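Wardrobe Stories: we're looking for people who still wear the clothes they love

Call for participants - Patwary Style Archive, Wikow

Do you have a jacket you've been wearing since high school, or a dress that belonged to your aunt and still gets compliments every time you take it out of the closet? We would love to hear from you.

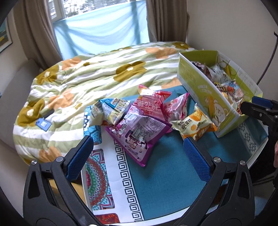
Wardrobe Stories is a new project from the Patwary Style Archive, and it's all about everyday fashion and the people who keep it going. We already have 2,554 pieces in our collection, from prom dresses to bowling shirts, and we're very fond of every one of them. What we don't have nearly enough of is the talk that goes with them: where you bought it, what you wore it with, who told you it was too short, and how you wear it now that the shoulders are back in style (or on their way out again, depending on who you ask).

We're inviting 18 people to take part this season. You don't have to be stylish, whatever that means to you, and you certainly don't have to own anything with a famous label in it. One of the best conversations we've had so far was over a plain gray cardigan with mismatched buttons, and it went on so long that we missed lunch.

Who we'd like to meet

Anyone aged 18 or over who lives in or near Wikow and owns at least one piece of clothing they've worn, on and off, for ten years or more. Hand-me-downs and thrift store finds are very welcome, and so are things you made or altered yourself. Shoes, hats and purses count too. We'd be especially glad to hear from men, as our menswear shelves are a little thin, and from anyone who has kept their work clothes from the department stores and dress shops that used to line Drandura Street.

What you'd be doing

You'd come to see us 5 times between August and October, for a couple of hours each visit. The first is just a chat over coffee, so you can decide whether you like us. After that we'll record you talking through your pieces, take some portraits of you wearing them, and try out a few new ways of putting them together with help from our styling students. The last visit is a small get-together where everyone taking part can meet and admire each other's outfits - bring a friend if you like.

Your clothes stay yours. They go home with you at the end of every visit, and we'll ask before using any portrait or recording in our fall display or on our website.

What you'll receive

Each participant is paid $445, half after the second visit and half after the last one. You'll also get prints of your favorite portraits and a copy of your recording. Bus fare and parking are covered.

Where we are

Our rooms are on the second floor of the Dristgate Building, with an elevator by the side entrance. Visits can start at 10 a.m., 2 p.m. or 6 p.m.

How to apply

Send us a short note telling us a little about yourself and the piece you'd most like to bring, with a snapshot of it if you have one. A few lines are plenty, though we do enjoy a long letter. You can use the form on our contact page or drop your note off at the front desk. Applications close at the end of July, and we'll write back to everyone who gets in touch.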